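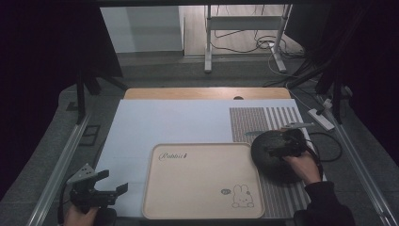
4.2 Borrowed greetings in the home

The short greetings were the group of loanwords which we expected to be the easiest to classify, and they gave us the most difficulty. In the diaries from Chuensuk, speakers of all ages wrote down "hi", "bye" and "okay" among the words they had used at home during the day. When we asked in the interview if these words were English, many older speakers said no. One grandmother explained that English is what her grandson learns at school, and "bye" is only what one says at the door.

The material for this section comes from the 166 diaries which were complete enough to be coded. The last of them was returned to us in March. Together they contain 3,000 entries, and each entry was read by two coders who did not see each other's decisions. Where the coders disagreed, the entry was discussed in a meeting and the reason for the final decision was written in the margin of the coding sheet. Most disagreements concerned words that have a local spelling as well as a foreign one.

We follow the distinction made in Section 2 between a word that is borrowed for a thing and a word that is borrowed for a manner of speaking. "Computer" belongs to the first kind. "Hi" belongs to the second, because the speakers already have a greeting and do not need another one. They use the borrowed word when the local greeting would be too respectful, for example between cousins, or from a mother to a small child. In Norkilik we found the same use, but there the word was limited to speakers who had worked in a town.

A related question is where such words are met in written form. School books and television were named most often. Some participants also named packaging, clothes and kitchen goods, where a word of English may stand beside a drawing without any translation. Figure 4 gives one case. The word is in lowercase letters and is followed by a small wavy mark, which in informal writing suggests a lengthened and friendly voice. We do not claim that people learn a greeting from such objects — the diaries cannot show this — but a reader who meets the word there meets it without a grammar lesson.

Figure 4. Greeting "hi~" in a speech bubble, with rabbit drawing, on a plastic tray.

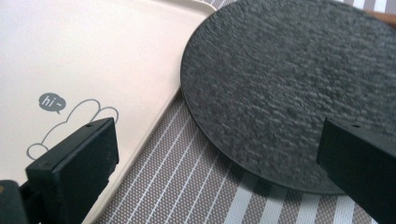
Sunee Meesuk

The wavy mark also appears in the diaries themselves. Younger writers put it after "hi" and "bye" and sometimes after local words of greeting. Older writers did not use it. We kept it in the transcription, although the Tenia coding scheme has no symbol for it and we had to add one. The results for Trerwood are treated separately in Section 4.3, as the diaries there were kept by the children on behalf of the whole household.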